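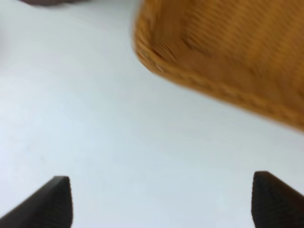

The gripper open over the packing table, with a woven basket behind it.

How to share a packing table with a robot arm

16 Mar 2023
By Ayane Hattori
5 min read
16 shares | 3 comments

At Idura we pack food baskets for offices and small hotels. Since October we do a part of this work with a robot arm, and several readers have written to ask how we organised it. I am the shift lead at the packing tables, so I will explain it from the side of the people who stand there. The technical set-up was done by Junpei Shibata and I will leave that part to him.

Before the arm arrives

Write down what each person does in one shift, in their own words. We did this on paper, during the afternoon break. You will find that "packing" is many jobs: taking the basket from the stack, checking the weave for broken ends, putting in the boxed goods, putting in the soft goods, turning the labels to the front, tying the card. Ask each person which of these they would be glad to give away and which they want to keep.

In our team almost everybody wanted to give away the reaching. On a busy day we send out nearly 400 baskets, and the same arm goes across the same table for every item. Almost everybody wanted to keep the last look before the card is tied.

Tell people early what will happen to their hours. We waited too long with this, and for two weeks there was a bad feeling in the lunch room which we could have avoided. When I finally could say that no shift would be cut in the first year, and that this was in writing, the talk became much easier.

Prepare the table

1. Choose a plain, pale table top. Our old one was a green cutting mat with lines on it, and the wrist camera did not like it.

2. Clear away everything that is not part of the job. Tape, scissors, pens and cups go on the side shelf. It takes some time to get used to this, and I still put my pen down in the wrong place.

3. Agree on where the basket goes and where the next item goes. Leave open table between them, enough that the fingers can come down around an item without touching the rim.

4. Wipe the table at the start of the shift and again after the break. Crumbs and bits of straw from the baskets collect faster than you expect.

5. Change the lighting if you have a strong lamp directly above. Soft, even light from two sides was better for the camera, and also for our eyes.

Teach it the items in a sensible order

Start with things that are hard to damage. We began with small boxes and continued with tins. Bread came much later.

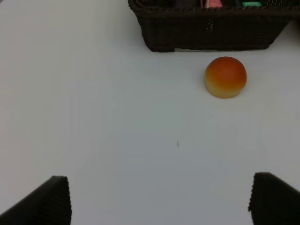 A bun looks simple, but the crust can mark if the fingers close too far, and a customer will see it at once. Our rule is that a person from the packing team sets how firmly the gripper may close on each new item, together with the technician. A packer knows with her hands how much a roll can take. Junpei then puts this into the program under a name we all understand. Please do not accept names like "object 7" on the screen. Ours say "round bun" and "tall box", and because of this even new colleagues can correct a wrong setting.

Do the baked goods last in your plan, and give them a full week. The tall items should go to the back of the basket first, so that there is a clear place in front for the soft ones.

Decide who may stop it

Everyone may stop it. Write this on the wall. Nobody has to explain a stop while it is happening – there is a notebook by the table, and we write one line when the arm is standing still. At the end of the week I read the lines aloud and we decide what to change. In the first weeks some of the older colleagues were shy to press the button, so I pressed it myself a few times on purpose, in front of all.

What has changed for us

The work is quieter and a little slower at the beginning of a shift. There is less pain in the shoulders, this I hear from many. On the other side, there is more waiting and watching, and watching makes people tired in another way. For this reason we change places every hour. Two colleagues have learned to teach new items and receive a higher rate for it. I would ask for this higher rate at the start, as we got it only after the second meeting.

Some talking was also lost, as the person across the table is now sometimes an arm. We moved the card-tying places closer together, and it helped.

If you have a smaller kitchen or shop and want to see our item list, leave a comment and I will send it.

Related
Choosing a woven basket that survives delivery
Yokoyama bench scales: setting up for a new shift
Writing a stop rule your team will use
A visit to the Arnberg packing hall
Kurnus label printer: cleaning the roller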